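ハンドヘルドグリッパーで集めたデモの軌道が飛ぶ(両手・布タスク)

投稿者:tsugite_k
カテゴリ:模倣学習/データ収集
タグ:手持ちグリッパー、自己位置推定、両手操作

手持ちグリッパーによる両手デモの収集手順を再現しています。対象タスクはベッド上の衣類を畳む動作です。Gunnel Fagerlund の手法メモに沿って、頭部カメラと左右グリッパーの手首カメラを同期記録し、各グリッパーの6自由度軌道をオフラインで復元しています。復元には Cludeck のパイプラインを既定値のまま使っています。

収集したのは1,060エピソードで、このうち83エピソードで片手または両手の軌道に不連続が出ました。1フレームで手先が数十ミリ動いたことになっており、そのまま学習に入れると方策の出力にも同じ跳びが現れます。

確認済みの項目は次のとおりです。
・カメラ内部パラメータは再キャリブレーション済み。再投影誤差に異常なし
・時刻同期のずれは1フレーム未満
・IMUのバイアスは各セッションの開始時に推定
・作業台(机)で行った同じ長さのデモでは不連続が出ない

机では出ずベッドでだけ出るので環境の問題だと考えていますが、切り分け方が分かりません。不連続のあるエピソードを捨てれば済むのか、撮り直すべきなのか、判断の基準も教えてください。

投稿者:Derkitz運用係

特徴点不足でしょう。無地のシーツはだめです。柄物に替えてください。うちはそれで直りました。

投稿者:半田ごて二号

前の方の回答は半分正しいと思いますが、柄物のシーツだけで解決とするのは危険です。長くなるので分けて書きます。

1. 特徴点の数より、どこに付いているかを見る

ベッドの場合、特徴点が少ないことに加えて、取れた特徴点の多くが動く物体に載っています。シーツの皺は手を置けば形が変わり、畳んでいる衣類は当然動きます。静止環境を仮定する自己位置推定では、これらが外れ値として棄却されるか、棄却しきれずに姿勢を引っ張るかのどちらかになります。柄物のシーツに替えると点数は増えますが、増えた点もシーツと一緒に動きます。点数の指標だけが改善し、軌道にゆっくりしたドリフトが残ることがあるので、跳びが消えたことだけで合格にしないでください。

まず、追跡中の特徴点を静止領域(壁、家具)と可動領域(シーツ、衣類)に分けて、フレームごとに数えてみてください。私の環境では静止領域の点が12を下回ったところで不連続が集中していました。閾値はレンズと解像度で変わるので、値そのものは流用せず、ご自分のデータで頻度分布を取って決めるべきです。

2. 手首カメラの視野を確認する

両手を寄せる動作では、相手側のグリッパーが手首カメラの視野を大きく占めます。相手側は剛体で模様もはっきりしているため、特徴点としては優秀ですが、環境に対しては動いています。マスクを入れていない場合はここが主因かもしれません。Cludeck の既定値では自分の指先しかマスクしないはずです。Nellitz 形式で書き出せば、フレームごとの任意マスクを渡せます。

3. 静止した背景を足す

壁際のベッドなら、壁側に模様のある剛体を置くのが手軽です。印刷のある段ボール箱で十分で、専用のマーカーは必須ではありません。条件は、収録中に動かないこと、両手の作業域の外にあること、左右どちらの手首カメラからも一定時間は見えることです。マットレスに載せる場合は沈み込みで箱が傾くので、可能なら壁に固定します。箱を片側だけに置くと反対側の手の拘束が弱くなるため、左右別々に評価してください。

参考に、両手を作業域の上で構えた時点の頭部視点を貼ります。右奥にマスクの箱が立っており、壁とシーツの大部分には手掛かりがほとんどありません。左はヘッドボードの縫い目か継ぎ目と木の縁が静止した手掛かりになります。

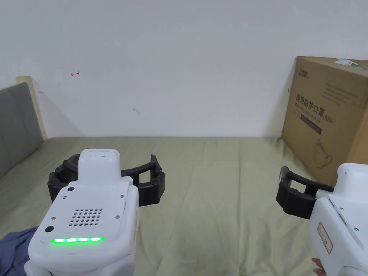
4. 不連続のあるエピソードの扱い

全部捨てる前に、跳びの前後で軌道を分割し、後半が前半と同じ地図に再整合できるか試してください。再整合できれば、跳びの区間だけを除いて使えます。できないものは破棄します。補間で埋めるのは勧めません。把持の直前に補間が入ると、指の開度と手先位置の対応が崩れます。

5. 撮り直しの判断

元の環境で撮り足す前に、200エピソード程度といった大きな追加はせず、まず短い試験収録で左右の静止点数と閉ループ誤差を確認してください。閉ループ誤差は、開始時と終了時にグリッパーを同じ治具に戻し、姿勢の差を見る方法で測れます。跳びがなくてもこの差が大きければ、ドリフトが残っています。

投稿者:tsugite_k(質問者)

ありがとうございます。領域別に数えたところ、跳びの大半は両手を寄せた区間でした。相手側グリッパーのマスクは入れていませんでした。マスクを追加して再処理中です。

閉ループ誤差は治具がないため未計測です。Frandsen の卓上クランプで代用できるか試します。シーツは当面そのまま使います。

最終更新:2023年5月14日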